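Listik is a two-finger gripper kit with a wrist camera, sold by Basby as a bolt-on for light arms. This card covers the `listik-goblets` recordings, made while we had the kit on review in August.

## What's in it

- 996 episodes in total
- 869 usable, the rest kept under `rejected/`
- 200 of the usable ones held back for testing
- 2 operators: Hạnh Lã and Jomar Evangelista

Every episode uses the wrist camera only. Joint states and gripper opening are logged alongside the video, and the operator's notes are in `notes.csv`.

## Task

The job is to pick up plastic goblets and hang them on a gold-colored wire holder with six loops. The holder is a hard target for a small gripper — the wire is shiny, the arms curve in different directions, and some of the loops sit toward the back. Goblets start on the floor panel beside the base, lying on their sides.
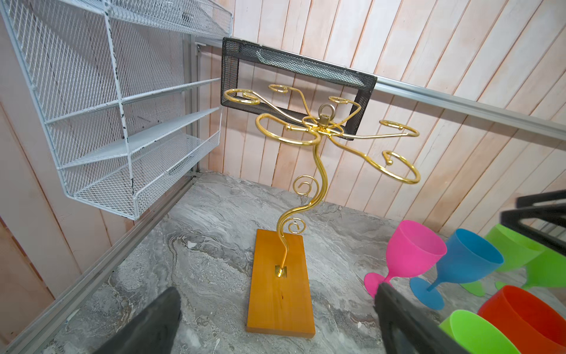
Jomar says the fingers themselves are fine and that his complaint is with the software: the grip force setting goes back to default every time the kit is restarted, and the manual doesn't mention it. He would still buy it over the Cao, mainly for the quicker finger swap.

We now set the force in the launch script. Episodes recorded before that change have `force_default=1` in the metadata. Filter them out if you care about grip strength.

## Known problems

- Reflections on the wire upset the kit's own depth estimate. We left those values in, unfiltered.
- Timestamps between camera and arm can drift in long episodes. Run `align.py` first.
- The `color` field was typed by hand and has spelling mistakes.

## Use

Free for research and teaching. Basby lent the kit and had no say in this card. Send corrections to Hạnh Lã at the Flisutstead lab, with the episode number in the subject line.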